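サポートチケット 478
件名:押し動作セルにおける先端ロッドの天板接触および保護停止の再発について
製品区分:Lurno 動作制御ソフトウェア/卓上評価セル
申告元:Kekus 評価技術課
担当窓口:Drodance 技術サポート窓口
受付日:2022年12月25日
優先度:高(安全関連)
状態:対策実施済み、経過観察中

1. 申告内容

貴社より納入いただいた卓上評価セルにおいて、ブロックの押し動作中にロボットが保護停止に至る事象が発生しております。停止時には先端ロッドが木製天板に接触しており、手動で上方に退避させなければ復帰操作を受け付けません。発生は連続運転の後半に偏っており、始業直後の運転では確認されておりません。

当該セルは、言語指示に従って色付きブロックを指定位置まで押して移動させる評価に使用しております。把持動作は行わず、ロッドの先端を天板からわずかに浮かせた状態で水平に移動させる構成です。先端高さの設定値は納入時から変更しておりません。

人的被害はありません。天板には浅い線状の傷が生じ、ロッド先端にも擦過痕が認められました。原因が判明するまで無人運転を中止し、操作者が非常停止スイッチに手の届く位置で立ち会う運用に切り替えております。

2. 一次回答(技術サポート窓口)

ご申告の内容を確認いたしました。ご不便をおかけしておりますことをお詫び申し上げます。

無人運転の中止は適切なご判断と存じます。本件が解決するまで、現在の運用を継続くださいますようお願いいたします。あわせて、次の資料のご提供をお願いいたします。

(1)保護停止発生時の制御装置ログ
(2)Lurno の設定ファイル一式(作業座標系の定義を含むもの)
(3)先端工具の取付状態がわかる記録
(4)天板の固定方法および交換履歴

なお、保護停止のしきい値を引き上げる変更は行わないでください。接触が検出されにくくなり、工具または天板の破損につながるおそれがあります。復帰の際は、作業領域に人の手が入っていないことを確認したうえで、低速の手動操作により鉛直上方へ退避させてください。

3. 提供資料の確認結果

ログには、連続運転72時間分の動作が記録されており、この間に保護停止が14回発生しておりました。いずれも停止要因は鉛直方向の力の超過です。水平方向の力の超過を要因とする停止は含まれておらず、ブロック同士の噛み込みや、ブロックを天板端部の金具に押し付けたことによる停止とは考えにくい状況です。

停止位置を作業座標上に整理したところ、天板の手前側に集中しており、奥側での停止は確認されませんでした。先端高さが全面にわたって一様に低下しているのであれば、停止位置にこのような偏りは生じません。そのため、作業座標系の平面と実際の天板面との間に傾きが生じているものと推定し、以下の切り分けを実施いたしました。

4. 切り分けの経過

4.1 先端工具の緩み

工具取付部の締結を確認しましたが、緩みは認められませんでした。ロッドを手で軽く揺すった際のがたつきもなく、繰り返し位置決めの結果も仕様の範囲内でした。工具側の機械的な要因は、この時点で候補から除外しております。

4.2 工具座標の設定

工具長の設定値を図面値と照合し、一致を確認しました。ロッドの姿勢についても、指令値と現在値に有意な差はありませんでした。

4.3 天板の固定状態

天板は、穴あきの青色金属テーブルの上に載せて使用されています。手前側の左右の隅付近にはねじの頭が出ており、点検ではこの周辺を重点的に確認しました。天板と金属テーブルの間にすきまゲージを差し入れたところ、手前側で浮きが検出されました。奥側では検出されませんでした。

4.4 低速での再現確認

以上を踏まえ、移動速度を下げ、操作者の立ち会いのもとで押し動作を再実行しました。ブロックは通常の評価と同じく青、黄、赤の各色を用い、ロッド先端を天板面の直上に保持して、奥側から手前側へ段階的に移動範囲を広げています。 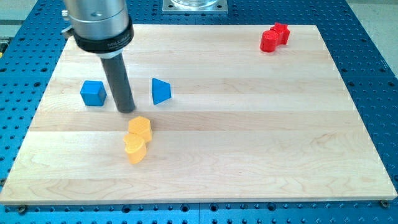 Kekus 評価技術課:低速での再現確認の実施について承知しました。当課としては、天板の浮きが主因であるとしても、座標系の平面が実物とずれたまま運転を開始できる点に懸念を持っています。運転開始前に天板面の高さを検査し、ずれが許容範囲を超える場合には起動を禁止する機能が必要と考えます。また、同型のセルが Verschueren の拠点にも設置されているため、同様の事象の有無を確認いただきたく、よろしくお願いします。

技術サポート窓口:ご指摘のとおり、現行版の Lurno には運転開始前に天板面を検査する機能がありません。保護停止は接触が生じた後に働く機能であり、接触の予防を目的とするものではないため、恒久対策に起動前検査を含めることといたします。Verschueren の拠点につきましては、当方より同一の点検項目を送付し、結果が得られ次第、本チケットに追記いたします。

4.5 再現確認の結果

奥側から中央付近までの移動では、鉛直方向の力に異常な変化はありませんでした。手前側に移動範囲を広げると力が徐々に増加し、保護停止のしきい値に近づいたため、操作者の判断で動作を中断しました。同じ経路をブロックのない状態で実行した場合にも同様の増加が確認されたことから、ブロックとの接触による影響ではないと判断しております。

5. 原因

直接の原因は、天板の手前側が浮き上がり、ロッド先端と天板面との距離が失われたことです。

天板は木製であり、室内の湿度変化によって反りが生じます。納入時の手順書では、金属テーブルに載せた直後に作業座標系を登録するよう定めており、設置環境になじませる時間を設けておりませんでした。登録後に反りが進んだ結果、座標系の平面と天板面が一致しなくなったものと判断しております。連続運転の後半に発生が偏っていた点については、夜間に空調が停止する時間帯との重なりが認められますが、相関の確認は完了しておりません。

間接の原因として、手順書に座標系の再登録周期の記載がなかったこと、および起動前検査の機能がなかったことを挙げます。いずれも当方の設計および文書の不備によるものです。

6. 処置

(1)天板をいったん取り外し、接地面を清掃したうえで再固定しました。
(2)再固定後、17時間静置してから、天板上の測定点を用いて作業座標系を再登録しました。
(3)押し動作時の先端高さに下限値を設け、これを下回る指令を Lurno 側で拒否する設定を追加しました。
(4)ロッド先端を点検し、擦過痕のある先端部を予備品に交換しました。
(5)保護停止のしきい値は変更しておりません。

処置後の確認として、手前側を含む全範囲で低速の押し動作を行い、続いて通常速度で同じ経路を実行しました。いずれも保護停止は発生せず、鉛直方向の力の増加も認められませんでした。

7. 運用上のお願い

起動前検査の機能を提供するまでの間、次の運用をお願いいたします。

始業時に、天板の四隅および中央で先端高さを確認し、点検表に記録してください。前回の記録との差が手順書の許容値を超えた場合は運転を開始せず、天板の固定状態を点検したうえで座標系を再登録してください。

天板を交換した場合、または固定ねじを緩めた場合は、差の有無にかかわらず再登録が必要です。固定ねじの締め付けは規定のトルクで行ってください。反りを力で矯正する目的での増し締めは、天板の割れを招くため行わないでください。

保護停止が発生した場合は、停止の回数にかかわらず本チケットへご連絡ください。連絡の際は、復帰操作の前に制御装置ログを保存くださいますようお願いいたします。

8. 残件

・起動前検査機能を含む Lurno の更新版は、2月の提供を予定しております。
・Verschueren の拠点における点検結果は未着です。
・夜間の空調停止と停止発生時刻との相関については、室内の温湿度記録をご提供いただいた後に確認いたします。
・天板の材質変更については、摩擦特性が変わると過去の評価結果との比較が困難になるとのご意見を受け、検討を保留しております。
・改訂版手順書は、静置時間および再登録周期を追記したうえで、更新版とともに送付いたします。

無人運転の再開は、更新版の適用と立ち会い運転での確認が完了した後とし、再開の可否は Kekus 評価技術課と Drodance 技術サポート窓口の双方の承認によるものとします。本チケットは、それまで経過観察の状態で維持いたします。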